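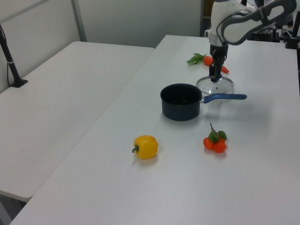

# Ikby: la tapa y la olla

Ficha de datos del brazo que montamos en el taller compartido. La tarea se enuncia en una línea: coger la tapa de cristal por el pomo y ponerla sobre el cazo. Las verduras y frutas de juguete hacen de distractores y no se tocan.

Mantiene: Yamuna Kurian. Revisa (y protesta): Ward Willems.
Última revisión: 2023-06-19

## Contenido

- 2,639 episodios, todos teleoperados
- 72 disposiciones distintas de los objetos
- 7 operadores, con mucha diferencia de pulso entre unos y otros
- dos vistas: una fija junto a la mesa y otra desde arriba, de frente al brazo

## Lo que no me creo todavía

El porcentaje que circula por el grupo es 80. Sale de pruebas con la misma mesa, la misma luz y el mismo cazo, así que yo no lo citaría fuera del taller. Ward quiere ponerlo en la portada; de momento se queda en este párrafo.

Tampoco tengo claro que la política mire la tapa. El cristal transparente deja ver la mesa y los reflejos cambian con la posición de la pinza. Sospecho que aprende a buscar el pomo, y que con un pomo de otro color se perdería – está por probar.

La etiqueta `exito` la pone el operador al terminar. Una tapa ladeada cuenta como éxito para unos y como fallo para otros. Hasta que se unifique, tratadla como una opinión.

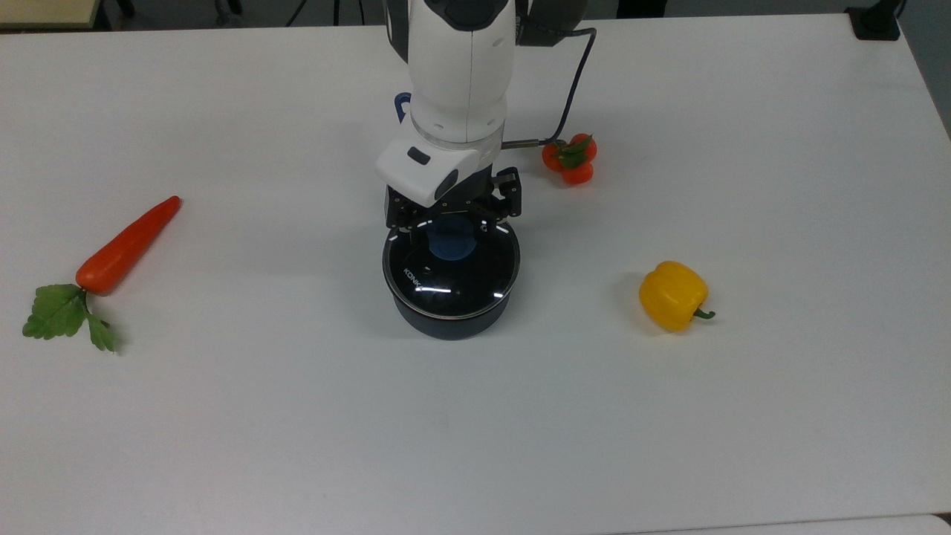

## Uso

1. Descargad la carpeta `waster/` completa. Los índices parciales fallan sin avisar.
2. Separad entrenamiento y prueba por disposición, nunca por episodio.
3. Comprobad la calibración de las dos vistas antes de mezclarlas.

El conversor antiguo (Atallah) sigue en el repositorio, pero desordena las marcas de tiempo. Usad Pronadport.

## Pendiente

- [ ] Segunda ronda de etiquetas, en noviembre
- [ ] Probar con otra mesa
- [ ] Fallos sin recortar: ahora casi todos acaban demasiado pronto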